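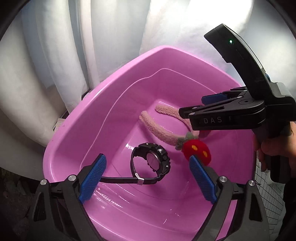

The maintenance sheet for a hand-held gripper is usually a single page, and I have stopped believing in single pages. Ours at Femlow says to wipe the finger pads, check the pivots for play, confirm that the jaws close evenly and start recording. Whoever wrote it was picturing dry cardboard boxes. A good deal of our work is closer to a pink basin with water in it, a chunky black watch and a fleecy headband on the bottom, and two grippers working over the top. The pads have a fine crosshatch pattern, the linkages turn on small pivots with exposed screw heads, and the sheet has one word for all of it, which is "clean".

Clean with what? How far up the linkage? I asked Kiani, who sold us our service plan, and was told that a visit every 90 days would cover it. That may suit a gripper bolted to an arm in a cell with a fence round it, doing the same pick all day. A hand-held one gets put down on its side, picked up by the wrong end and carried between rooms. The calendar knows none of this. I would sooner go by what the tool has been doing, and a tool that has spent the morning over water should be looked at before lunch.

My second quarrel is with the software check. Plumari, which we run at the start of each session, asks you to open and close the jaws fully and then shows a green tick. People love the tick. I have seen it come up on a gripper with one pad lifting at the corner, and I don't think the software was at fault. It reads how far the jaws have travelled. It has no opinion on glue. In December we went back through 2,362 recordings made at our Kostamow site and set aside 826 of them because the two fingers were no longer meeting squarely. Every one had passed its opening check.
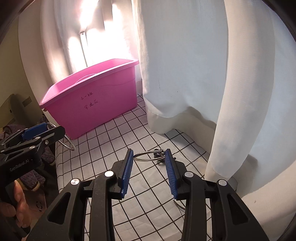
The usual reply is that small faults don't matter, as the person holding the tool will make up for them. I think that is the worst part. A person will tilt the wrist a little, squeeze harder, come in from the other side, and after ten minutes will have forgotten doing it. An arm that later learns from those recordings gets the tilt and the squeeze along with everything else. With a big soft object you might get away with it. Thin metal things show you quickly whether the pads meet, and I would put a plain ring or a bit of wire in the daily check before I paid for another software licence.

What I would ask for is dull. Put a mark on each pivot screw so that you can see if it has turned. Dry the linkage with the jaws open and again with them closed, then leave it open on a cloth. Change pads in pairs, and keep a used pair in the drawer so there is something to compare the next ones with. Check the left and right tools against each other, which our sheet doesn't mention at all, though nearly every job we do needs both hands.

Kiani has offered us a longer plan with more visits. I have asked instead for a list of the screws, their sizes and how tight they ought to be. So far I have been sent a brochure.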